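Making your own record sleeve on a budget

Quick one, written between two print runs. We did the sleeve for the Lei 7-inch this way and people keep asking. So.

First thing. Get the printer's template BEFORE you draw anything. Every pressing plant has its own. Spine width changes, glue flaps change. I drew ours on a template from some forum and had to redo the lot.

Set up the file. 7-inch sleeve, 300 dpi minimum, CMYK. Bleed 3 mm all round. Keep type at least 5 mm in from the trim, more if you can stand it. Black: ask the printer for their rich black mix, dont guess. Ours went muddy in the first proof.

Pick one picture. One. Shrink it to thumbnail size, as that's how most people will meet it. If you can't tell what it is at that size, crop harder or change it. Same with the band name.

Type next. Two fonts, tops. Convert to outlines before you export, or the plant will swap in something horrible. Check the spelling on the back, then get someone else to check it. Track times too.

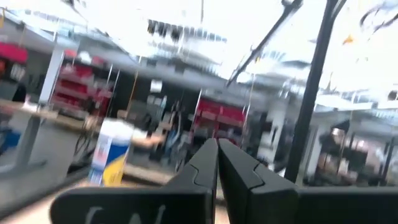 Chathurika Khan wrote in to say she'd skip the glossy finish entirely: "Fingerprints everywhere by the second gig. Uncoated board, and go a bit lighter on the artwork because it soaks up ink." Fair. We used uncoated on the Damach reissue and the colours did sink, so lift your midtones a touch first.

Paper proof. Pay for it. Screen proofs lie about dark blues especially. Print one at home as well, cut it out, fold it, tape it, put a record in. Found our catalogue number upside down doing that.

Quantities: we ordered 353 sleeves for the first run, which left us enough spares for creased ones. The price per sleeve drops a lot at 1000 but then you have 1000 sleeves in your hallway.

Export as PDF/X-1a unless the plant says otherwise. Fonts outlined, pictures embeded, template layer switched OFF. Name the file with the catalogue number and side. Send it, then ring them to check it opened.

Labels are a seperate job, will do those in September.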